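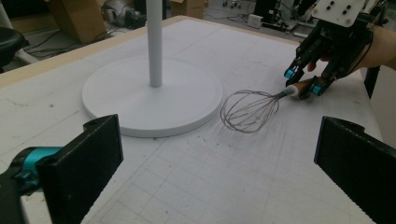
Fingertip pads on a robotic hand keep slipping on wooden handles, is it the pads or the setup?

We have a Kollero hand on our bench and I am the one who gets to look after it. The pads are the cyan ones, and the trouble only shows up with kitchen tools. With a wire whisk like this one, held by its short wooden handle with one pad pressed against the underside, the head starts to droop partway through a session and the whisk rolls between the fingers. Metal and plastic handles are fine. The supplier, Brandstead, says the pads are good for 40 hours and that I should buy a new set. Mine have 88 hours on them, so I can't argue much, but a set costs $115 and I changed them once already, in May, for the same complaint. The new ones held well for a couple of days and then went right back to slipping. I have a hard time believing rubber wears out that fast from holding a whisk. Has anyone fixed this without paying for pads again?

Posted by benchrat_ohio

plainwrench
Don't buy anything yet. "Good for a couple of days, then slipping" sounds like dirt to me. Bare wood sheds fine dust, and kitchen tools often have oil on the handle as well. Soft pads pick up both and get a glaze on them that you can feel with a fingernail.

What I do on ours:
Power the hand down and open the fingers by hand.
Wipe each pad with a lint-free cloth and a little isopropyl. Don't soak it, the alcohol can creep under the edge and loosen the glue.
Let it dry for 2 minutes.
Press a strip of clean packing tape on the pad and peel it off. If the tape comes up gray, do it again.
Wipe the handle too. People skip this and then put the dirt straight back on the clean pad.

Look at your bench while you're at it. Yours has specks and scuffs all over the white top, and every tool you set down there picks up a bit. I wipe the table before the hand now, in that order.

If the pads are clean and it still slips, check how far the finger closes. A pad that only touches at one corner will let a round handle roll no matter how new it is. Slide a piece of printer paper between pad and handle, close the fingers, and tug. It should drag evenly across the whole width. On ours one finger was off because a screw at the mounting plate had backed out, and I had been blaming the pads for weeks.

As for the hour rating, I would want to know what they were holding when they came up with it. I asked Brandstead that once and got a PDF of the catalog page.

pan_user_2
just turn the grip force up, worked for me

Plustitz_shop
I'd be careful with that last one. More force hides the problem for a while, and on a soft pad it squeezes the edges out until the glue lets go. I have peeled a few off that way.

Cleaning is right, but I don't agree that it is always dirt. The whisk is heavy at the wire end and you are holding it by the handle, so everything hangs off that grip and wants to twist. Before you spend money, take hold as close to the metal ferrule as you can and run the same session again. If the droop goes away, your pads are probably okay and you have a leverage problem.

Swapping the pads between fingers is also free. If the slipping follows the pad, replace that one pad – Brandstead will sell singles if you call, whatever the website says. If it stays with the finger, go looking for play in the joints. Write the hours on a bit of tape on the case either way. I don't trust the counter on mine, it kept running through a weekend when the hand was unplugged.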